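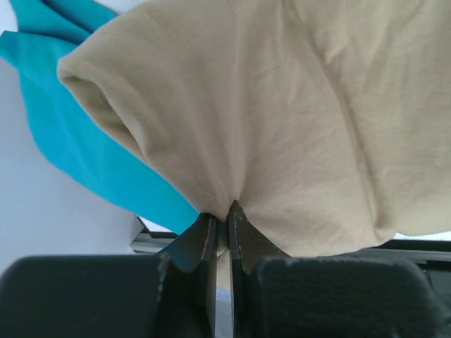 Beige knit, with a bit of turquoise behind it.

Mending by Mail: Your Questions

What kind of clothes do you take?
Mostly soft everyday stuff: T-shirts, sweatshirts, pajamas, that cardigan you've had since college. I'm happy to look at jeans too, but no leather, please! My machine hates it and so do my thumbs.

Do I have to wash things first?
Yes please. A plain wash, no fabric softener (it makes patches slide around while I'm pinning). If there's a stain you've given up on, tell me and I may be able to put a patch right over it.

How long will it take?
Two weeks most of the year, three in January, when everybody cleans out their closets at once. Young-sook Geum does all the darning and she won't be hurried, so holes in sweaters can run a little longer.

What does it cost?
Small holes and loose hems are $19 each, and that covers the thread and the return postage. For anything bigger I'll email you a price before I pick up the scissors.

Can you match the color?
Pretty close, usually. Beige is the hard one - there are so many beiges! If you'd like a contrasting patch instead, say so on the form and I'll have some fun with it.

Where do I send it?
Stallidura Mending, Box 2178, Traddale. Put your name on a slip of paper inside the bag as well as on the outside.

What if I don't like the repair?
Send it back within a month and I'll redo it for free. Ksawery Domański made me do one elbow over again and he was right, the first one puckered.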